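代表取締役の退任と登記の期限について

質問
取締役会設置会社(非上場、取締役3名)の総務担当です。代表取締役のHarish Panickerが任期途中で代表職のみを辞任し、後任にRevathi Iyerを選定する予定です。Iyerは現任の取締役です。次の2点を確認させてください。
1. 後任の選定に株主総会の決議は必要か。
2. 変更登記の期限の起算日はいつか。
なお、定款に代表取締役の選定に関する特別の定めはありません。
投稿者:Kulurard総務 2026年9月28日

回答1
取締役会の決議で足ります。Iyer氏はすでに取締役なので、総会は不要です。登記は変更が生じた日から2週間以内に本店所在地で行います(会社法915条1項)。起算日は、辞任については辞任の効力発生日、就任については選定決議と就任承諾がそろった日で判断します。初日は原則として算入しません。
辞任日と就任日がずれる場合は、期限も別々に進行します。同日付にそろえて一括で申請するのが一般的です。
回答者:Bhavana Shenoy

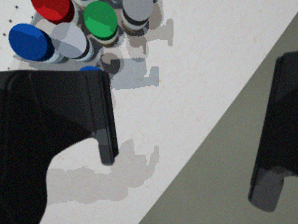 丸い蓋の容器(赤・青・緑・灰色)

回答2
うちは去年6月に代えましたが、司法書士に任せたので細かいことは分かりません。銀行の届出のほうが面倒でした。
回答者:Benjie Navarro

回答3
回答1に補足します。取締役会議事録には、出席した取締役と監査役の署名または記名押印が必要です。選定を証する議事録の印鑑については、原則として各人の実印と印鑑証明書を求められますが、前任者が取締役として出席し、届出済みの会社実印を押していれば省略できます。今回は代表職のみの辞任とのことなので、Panicker氏が取締役に残るなら、この扱いが使えるはずです。
辞任届にも届出印の押印、または個人の実印と印鑑証明書が必要です。後任者の印鑑届書も忘れずに準備してください。登録免許税は資本金1億円以下なら1万円です。
回答者:Inès Delorme

質問者からの返信
取締役会の決議で進めます。Panickerは取締役として残ります。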